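Moving week, again

9th March

Quick one tonight, I'm typing this on a box. Three moves in, you'd think I'd be good at it by now. I am not good at it. But I've got a few things written down on the back of an envelope and if I don't post them before the envelope goes in the recycling they're gone.

New place is in Farnum, top floor, the end of Catum Street where the road goes to gravel. Old place was the one I kept complaining about in September. Radiators that banged, the bathroom window painted shut. I'll miss the light in the kitchen. Won't miss anything else.

The truck

Booked through Munshi Vans. $247 for the day, plus mileage, plus a blanket fee I missed completely when I signed. They were fine. Van was clean, started first time. The ramp is steeper than you want it to be with a washing machine on it, so get a second person and a strap. I had the second person. Did not have the strap.

Pick up the keys the night before if they let you. I lost an hour and a half standing in line behind a guy returning a trailer.

Boxes

Nineteen boxes of books. I said last time I'd get rid of half and then I bought more. Small boxes for books, everyone says this, everyone is right, and I still filled one big one because I ran out. The bottom went on the stairs. Second landing. Cookbooks everywhere.

Label the side, not the top - you can't read the top when they're stacked. I wrote KITCHEN on four of them and that told me nothing. What I wanted was KETTLE.

Things that went in the wrong box: phone charger, the good scissors, all the hooks for the shower curtain, my passport (found it, in with the towels, after a very bad evening).

Changing your address

Do the bank first. Then the power company, then whoever sends you stuff that matters. I did the mail forwarding last and there's now a week of mail sitting at the old place that I have to go beg for. The form wanted my old zip, my new zip and a confirmation code that came by text to a number I haven't had in years. Forty minutes on hold. Hold music was one song.

Also the building code here is 3028 and I have forgotten it twice already, so yes, I know, I shouldn't put it on the internet. They're changing it next week anyway when the new door goes in.

Plants and small breakables

Plants go last and come off first. Water them a couple days ahead, not the same morning, or you get mud all over the seat. Cactus is the easy one, just wedge the pot so it can't tip. Wrap a towel round the spiny part and wear gloves, I didnt and I've still got one in my thumb. Plates on their edge like records. Cups in socks if you're out of paper.
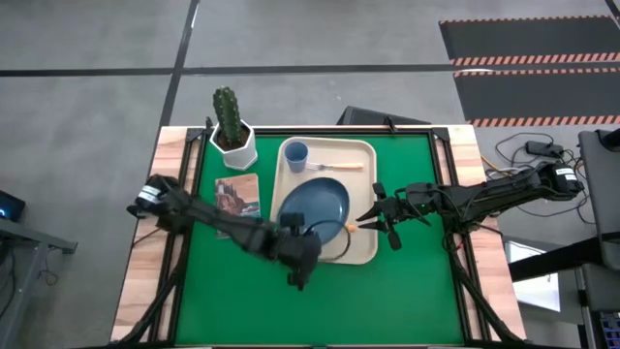 First night

Pack one bag like you're going to a hotel. Sheets, toothbrush, a lightbulb, toilet paper. I had everything but the sheets and slept under a coat.

Food was noodles from Sestel on the corner. Open til late, cash only, extra chili if you ask. Will be back there tommorow, the stove isn't hooked up and the gas guy gave me a window of "morning or afternoon."

Still to do: curtains, the wobbly shelf, find the other box of forks.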